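8 Oct 2024

Morning

Up at 6. Cold enough for the heater. Fed the dog, hung out the towels and left the sheets for another day. Rang the mechanic on McPhee Street before he got busy and he gave me the full quote for the ute, which is $2,715. I asked him to say it again and it was the same the second time. It needs the clutch and some of what is near the clutch. Told him to go ahead. It will have to come out of the money I'd put by for the back fence, so the fence can lean until June.

Hefin Harries drove me into Skenent. He had the cricket on the radio and we didn't talk much. I got bread, dog biscuits, tape and a new washer for the laundry tap. They had no brown paper at the newsagent. Walked up to the library and returned the two books, one unread.

Lunch was the last of the soup. It had gone thick so I put water in it and then it was too thin.

Afternoon

Spent most of it on the things for the pretend cafe. Rhiannon Gough wants it all by the end of the month and I have been putting off the drinks because the cakes were easier. The cakes are done. The sandwiches are done too, apart from one slice of tomato that keeps coming away from the felt. I used the wrong glue on that one and will have to pick it off and start again.

I tried the drinks with nothing in the cups first. They looked like cups. Then I tried coloured card cut in a circle and dropped in on top, and that slid down to the bottom as soon as I tilted it. A small kid will tilt it straight away. What worked best was the simplest thing, which was stuffing the cup. The orange one came up well. I crumpled the filling more than I thought I should and pushed it in until the cup was mostly full, and left it a bit uneven on top.

The straw is the red one from the Corberg box. It is much too tall for the cup. I had the scissors out to shorten it and then left it, as Elis Gape's two will fight over whichever one has the tallest straw and I can always cut it later. It has the clear tube over it. I like the look of it with the tube on. I put the short orange stick in as well, leaning to the side, round end out. Rhiannon said every drink needs something to stir with. She runs the thing so she gets her stick.

Still not sure what drink it is. Cledwyn Jenkins called in for his ladder and said carrot juice. I had been thinking orange, but the cup itself is an orangey brown and with the filling the same sort of colour it could be iced tea. I'll write "orange" on the menu card and they can call it what they want.

Cledwyn stayed for a cup of tea and told me about his knee. He is seeing someone in Jomham about it on the 20th and isn't keen. I said I'd take him if the ute is back. He forgot the ladder.

After he went I did the laundry tap. Turned the water off, took the top off, changed the washer, put it back together, and it dripped. Took it apart again and found I had the old washer in. Put the new one in and it stopped. I was cross for a while over that.

Evening

Eggs on toast. Nuwan Sikder rang at 7 to ask if I could swap my turn on the desk next week with his, as his sister is coming over. I said yes. He asked how the cafe was going and I told him the drinks were under way, and he said his girls had a tea set they'd grown out of and would I like the saucers. I said I would. He'll leave them at the desk.

Looked at the colours again after the washing up. The dark blue mat is better under the orange drink than bare wood. I had it the other way in my head, with the pale tabletop showing, and I'd planned to leave the mats out to save carrying them. I'll put one under each drink now. That means finding the rest of them, and I think they are in the hall cupboard behind the vacuum cleaner.

Other drinks to do: a green one, a pink one, and a plain milk. For the milk I have no idea yet. White filling in a clear cup looked like bandages when I tried it last time. I might ask Rhiannon if we can leave milk off and have two of the pink. 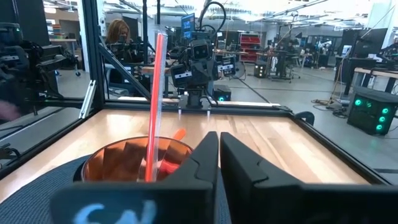 To do

Glue the tomato again.
Take the ladder round to Cledwyn.
Ring the mechanic after lunch and ask about a day.
Look behind the vacuum cleaner for the mats.
Sheets.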